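How to Clean a Soap Dish (Yes, There Is a Method)

A soap dish spends its life next to soap and is still the grubbiest thing in the bathroom. I have made my peace with this. It takes three minutes to fix.

1. Take the soap out and park it on a saucer. If it has welded itself to the grate, run warm water over it and wait. Prying only gets you half a bar and a bad mood.

2. Tip out the sludge. Scrape the thick stuff into the trash – your drain has enough problems.

3. Soak the dish in hot water with a splash of white vinegar. I use 500 ml in the sink bowl and go do something more dignified.
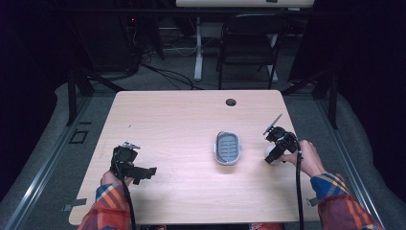

4. Work along the slots with an old toothbrush, in the direction they run. Going crosswise flicks gray paste at your shirt, and I speak from experience. Then do the rim, which always looks clean until you touch it.

5. Rinse, dry with a towel, and leave it out on a table until the slots are bone dry. Soap goes back last.

I had a fancy Hekeo scrubbing paste for this once. It cleaned about as well as the toothbrush did alone, and smelled of pears.

Repeat every couple of weeks, or in September, when the guests come.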